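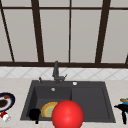
The simulated kitchen sink, with the big red ball front and center and the orange-rimmed plate tipped up behind it.

I promised a few of you an update on the robotics club, and then August got away from me, so settle in with a coffee because I do go on a bit.

We've spent the month on our entry for the Clovwood student challenge, which is all done in simulation this year. The task is clearing up a kitchen, and the kids call our program Rovlow (I was outvoted). You get 20 minutes of simulator time and 30 points for every dish that ends up where the rules say it should. Kuo-hua has been working on the sink, and I've learned more than I ever expected to about how hard it is to pick up a plate that's standing on its edge in a basin — a person just pinches the rim and never thinks about it!

Chi-keung has the counter, including the navy-rimmed plate on the left with food still on it. He wants to scrape first and carry second. Kuo-hua wants the sink done first so there's somewhere to put things. They argued it right through snack time, very politely, and then each wrote a version. We'll run both 40 times and compare.

Next meeting is at 4, same room, and bring your charger please.

Recent posts
Our first line follower
Soldering night
What we learned from the Brindent kit

Contact | © Clovwood Robotics Club Blog | Back to top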